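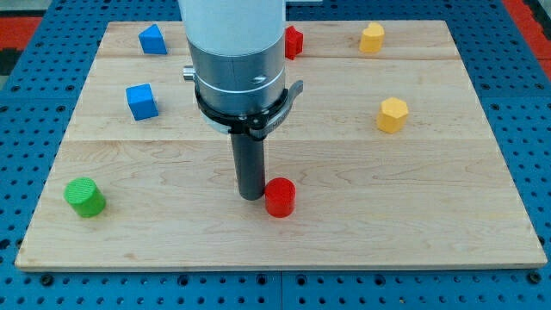

Every December, when the tree comes down from the loft and half its needles seem to come with it (and ours is plastic, so I can't explain that), somebody in my family asks me when the robots are going to do the tidying up. I write about machines for a living, so I suppose it's a fair question, and I have been giving the same rather feeble reply for years: not yet, love, pass me the dustpan.

I do want to be fair to the people working on it, though, because I'm fond of them and they are terribly patient. A good deal of the research that might one day clear your sitting room floor is done with little coloured blocks on a board, and a plain rod of an arm nudging them about. It looks like nursery play. But pushing a cylinder where you'd like it to go is harder than it sounds, as anybody who has chased a pea round a plate will know!

The shop floor is further along, I think. Kerkico will sell you an arm that packs the same box all day long, and Sevico has one for loading trays, and both are splendid so long as the box is always that box. Now tip out a toy chest, with a sock in it and half a biscuit, and I'd still back a grumpy four-year-old.

So I'm hopeful, and I shall go on being hopeful, but I wouldn't throw out the dustpan. Mine cost £2 and has never needed an update.

Related
Dixit and the talking fridge
Serport's warehouse, a year on
Do we still need to iron?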